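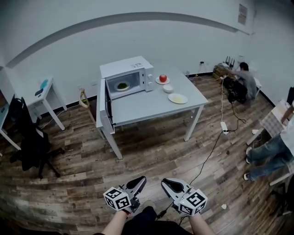
Microwave task, seen from the head camera. Door open, green thing on the turntable, the other dishes waiting on the right.

Head camera vs. gripper camera for hand-held demos: is my result real or did I fool myself?

Asked in Robot Learning, November

Hi all, long question, sorry in advance. I'm on a small project called Dalen where we collect demonstrations with hand-held grippers (one per hand, marker cube on each) and then train a policy from them. The task in the picture is the kitchen one: food goes in or out of a microwave, dishes get moved on the table, door gets closed at the end.

We recorded 842 demos at our place in Brustdale. I trained the same policy two ways. Version A only gets the gripper cameras. Version B gets the gripper cameras plus the head camera. I was so sure B would win, because from the head you can see the whole table at once, and from the hand half of what you get is fingers.

Well, A won. Over 15 rollouts each, A finished 11 and B finished 5. I ran B again with a different seed and got the same number, which made me grumpy.

What B does wrong is kind of consistent. It reaches for the plates fine, but when it gets to the microwave door it hesitates and drifts off to the side, or it closes its fingers a bit short of the edge. A just goes for it.

Here's roughly what the hand sees, in case it helps:
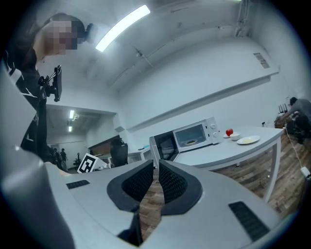 Same table from a gripper camera. The microwave door is open in this one too, and the apple is on its saucer.

Things I already checked: the timestamps line up between cameras, image size is the same for all of them, and I didn't mix up left and right (I did that in the spring and learned my lesson). Training loss for B is lower than for A, which is the part that bugs me most.

So is this a real finding, that the head view hurts? Or is 15 rollouts too few to say anything? I have to present it to the folks at Raltwood and I'd rather not stand up there and say something dumb.

3 answers

Answer 1 (accepted)

I'd believe the direction and not the size. Eleven against five out of 15 could be luck more easily than it feels like when you're standing there watching. The repeat of B helps you a little. Repeat A as well before you show anyone a bar chart.

Now to why it could be real, and I've been bitten by this one myself! Your head camera moves with the demonstrator. People look at the door a moment before they reach for the door. So the head video quietly tells the network what is coming next, and the network is delighted, and your training loss drops. Then at test time, what is your head camera doing? If it's bolted to a stand, it never does that little look, and the policy is sitting there waiting for a hint. Hesitating at the door sounds just like that to me.

The other thing is your room. In your first picture there's a guy crouching by some gear in the back and another person on the right edge, plus the demonstrator's own hands and knee. None of that will look the same when a robot runs it. Your gripper view has people in it too, so it isn't clean either, but it changes so much as the hand moves that I think the network has a harder time leaning on any of it.

Stuff I'd try, cheapest first:

Drop the head image at random during training, say half the time. That's a couple of lines of code.

Crop the head view down to the table and the microwave.

Plot where the head was pointing over time for a handful of demos and see whether it turns before the hands do. If it does, put that plot in your talk, people love it.

And look at validation loss on demos from a day that isn't in training. Lower training loss by itself tells you very little here.

Answer 2

more data. we had the same with 2 cameras at Fulness and it went away when we collected more

Answer 3

Agree with the first answer mostly. One thing to add, start every rollout from the same set of layouts for A and B. Take a photo of the table for each start and put the dishes back to match it. If A happened to get the easy plate positions you'd never know from the totals. I'd also score the steps separately (plate picked, plate placed, door closed), since you already know B dies at the door and a single pass/fail throws that away.

Comment from the asker

Thank you!! Our head camera was on a fixed stand for the rollouts, so yeah, oof. I plotted head direction for a few demos last night and the turn toward the door comes before the hand nearly every time. Training with the random dropping now. I never saved the start layouts either, so I'm redoing both versions with photos this time.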